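3.2 Collecting demonstrations by hand

All demonstrations in this study were given with a hand-held gripper. The operator holds the tool, moves it through the task as they would move their own hand, and opens and closes the fingers directly. A wide-angle camera on the tool records the view over the fingers, and the same view is used later as input to the policy. We also collected a smaller set by remote control of the arm, described in Section 3.4, so that the two methods could be compared on the same tasks.

The food handling tasks were recorded at a table inside a black fabric enclosure. Early trials at the Clovham site had no enclosure, and people walking past the table showed up in the recordings and disturbed the tracking. The drapes removed most of this problem. Objects were moved between demonstrations, and operators were told to begin each one with the fingers open and the work area in view.
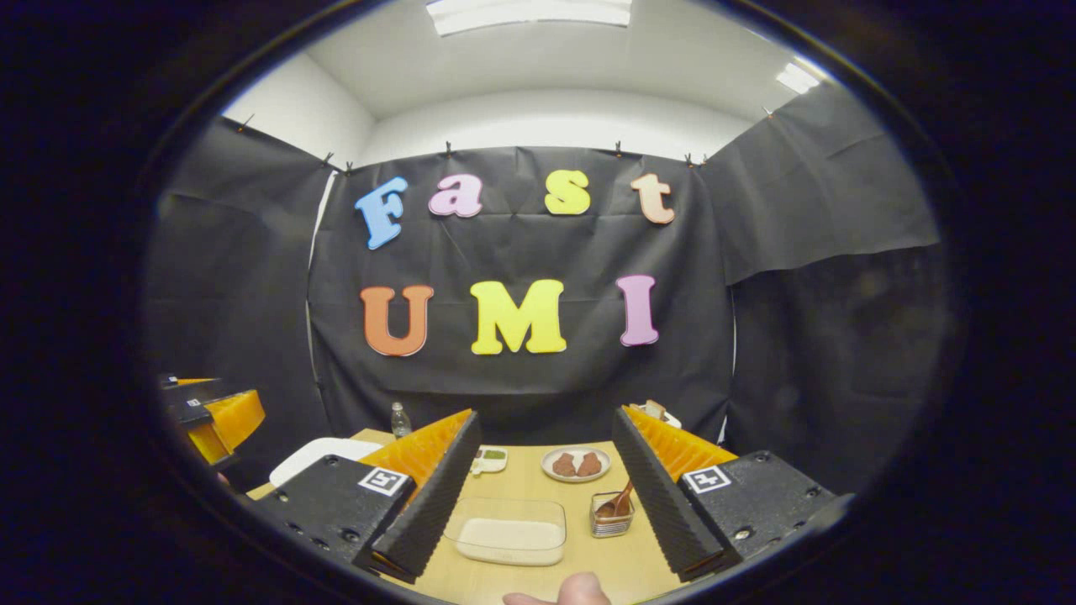
Figure 3. View from the hand-held gripper at the food handling table. The fingers are open, with a square marker on each housing. On the table are a clear container, a glass cup with a spoon-like utensil, and a plate with two brown food pieces.

The square markers give us the opening width of the fingers. We find both markers in every image, take the distance between them, and convert it to a width using a short calibration done at the start of each session. When one marker is hidden, we fill in the width from the nearest images where both were found. Demonstrations with a gap longer than one second were dropped.

Three operators took part. Dulce Barajas and Cirilo Zepeda had used the tool before; Hermenegildo Contreras had not, and was given 20 minutes of practice that we did not keep. Together they recorded 2945 demonstrations. Of these, 266 were removed for lost tracking and 133 for marker gaps or operator error. From what was left we drew 2000 for training, balanced across operators as far as possible.

The soft finger pads bend under load, so the measured width does not match the width of the object being held. We did not correct for this. The robot carries the same pads, and the policy is trained to command the measured width. Section 5 reports what happens when the pads on the robot are more worn than the pads used for recording.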